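Brivdale Molside 3. Reloj de regata
Guía de puesta en marcha

Sección 5. Cuenta atrás de salida

El Molside 3 sale de fábrica con la cuenta atrás en 5 minutos. Antes de modificarla, compruebe que el reloj muestra la hora local; si la pantalla indica SET, vuelva a la sección 4.

5.1 Elegir la secuencia

1. Pulse MODE hasta que aparezca RACE.
2. Mantenga pulsado SET hasta que parpadeen los minutos.
3. Seleccione el valor con + o –.
4. Pulse SET para pasar a los segundos y repita la operación.
5. Pulse MODE para guardar. Se oye un pitido corto.

Nota: si no se pulsa ningún botón mientras los dígitos parpadean, el reloj sale del ajuste sin guardar los cambios. 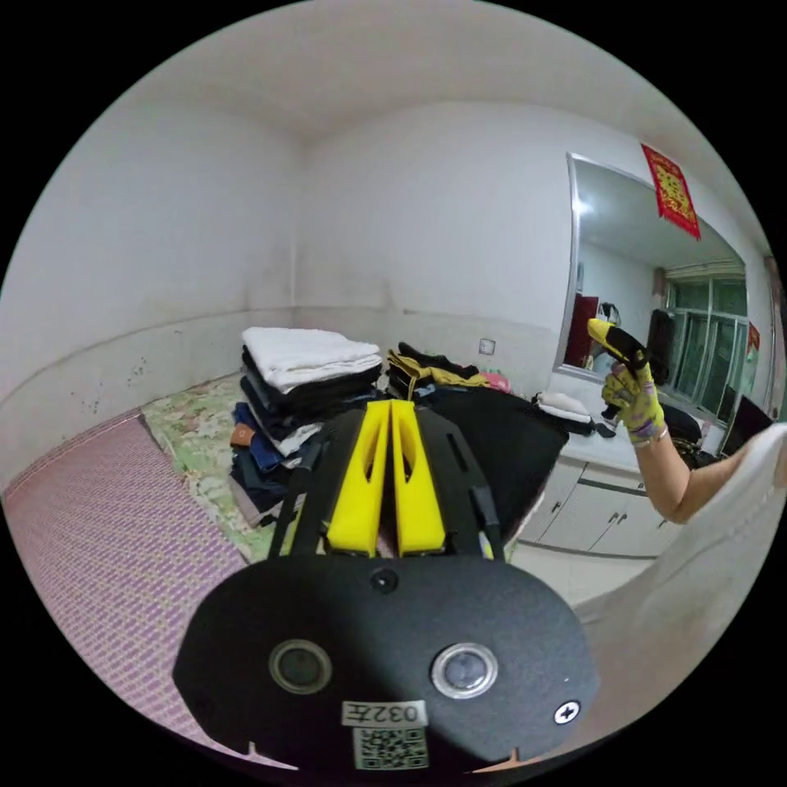
La secuencia guardada se conserva al apagar la retroiluminación y al cambiar de modo. Se borra al sustituir la pila.

5.2 Iniciar y sincronizar

1. En modo RACE, pulse START con la señal de atención del comité.
2. Si ha pulsado tarde, espere a la señal siguiente y pulse SYNC. La cuenta salta al minuto entero más próximo.
3. En el último minuto el reloj emite un pitido cada diez segundos, y uno por segundo en los cinco finales.
4. Al llegar a cero, el cronómetro arranca solo y mide el tiempo de regata.

Para detener la cuenta, pulse START. Para volver al valor inicial, mantenga pulsado SYNC con la cuenta detenida.

PRECAUCIÓN: no accione los botones con el reloj sumergido. Puede entrar agua en la caja y la garantía no cubre ese daño.

5.3 Colocación de la correa

La correa larga Vistine permite llevar el reloj por encima de la manga.

1. Póngase primero la prenda exterior y cierre el puño.
2. Pase la correa por las dos trabillas y ajústela sin apretar.
3. Doble la muñeca. Si el reloj gira, apriete un punto más.

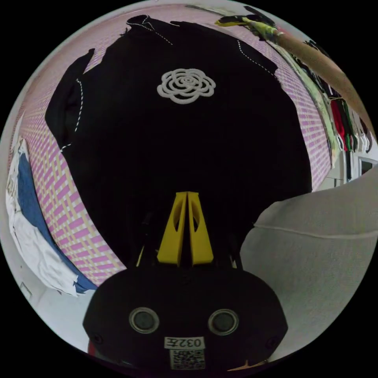
Prenda oscura de punto o manga larga, con flor blanca aplicada, extendida sobre tela de cuadros.

Nota: con guantes gruesos, use la extensión Lombardi (referencia 1882), que se vende por separado. No una dos extensiones.

5.4 Memoria de regatas

El reloj guarda los tiempos de las últimas regatas. Para consultarlos, pulse MODE hasta ver LOG y avance con +. El tiempo más reciente aparece primero. Para borrar uno, mantenga pulsado SET hasta oír dos pitidos. El borrado no se puede deshacer.

Si aparece el código 1004, la memoria está llena. Borre al menos un registro antes de iniciar otra cuenta atrás.

5.5 Después de navegar

1. Aclare la caja y la correa con agua dulce.
2. Séquelas con un paño suave.
3. No use disolventes ni aire caliente.

El cambio de pila se explica en la sección 6.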